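Turntable and phono stage service: the questions I get most

Do you work on every brand?
No, sorry! I stick to belt-drive decks and the phono stages that go with them. Lerkorum and Batthorpe I know inside out, and I'm happy to look at a Warrier if you send me the model number first.

My deck runs a little fast. Is the motor shot?
Probably not. Nine times out of ten it's a stretched belt or a speed trimmer that has drifted. Try a new belt before you spend money with me – it takes two minutes and you don't need tools on most of them.

What do you do to a phono stage?
I start with the power supply, where the old electrolytics get replaced, and then I check the RIAA curve against my reference. If a channel is off I match the parts by hand (slow work, but I love it). I don't swap op-amps unless you ask me to.

What does it cost?
A full service on a deck is $116. A phono stage rebuild depends on what I find, so I'll email you a price before I touch anything. The most I've ever billed was $661, and that was a pair of mono units that had been stored in a garage.

How do I pack my turntable?
Platter off and wrapped separately, counterweight off, tonearm tied down with a soft twist tie. Please don't leave the cartridge on! Two boxes, one inside the other, with the old factory foam if you still have it.

How long is the wait?
I'm booked into October right now. I work alone out of Delville and I'd like to keep it that way, so the line moves at my pace.

Can I hear the difference before I pay?
If you're close enough to drop by, sure. Bring a record you know really well and we'll play it on your deck when it's done.

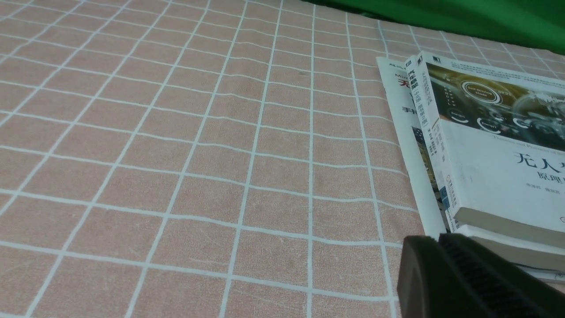
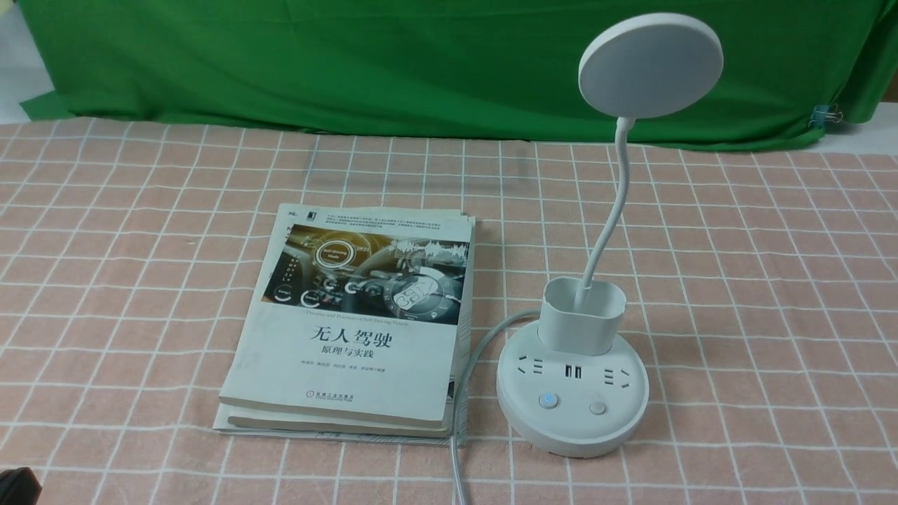 Romain Leblanc
I'd add one thing to the packing answer: tape the belt in a little bag to the underside of the lid. Mine went missing in the foam on the way back and I had to order another one. The Batthorpe sounds great, by the way, and the hum in the left channel is gone.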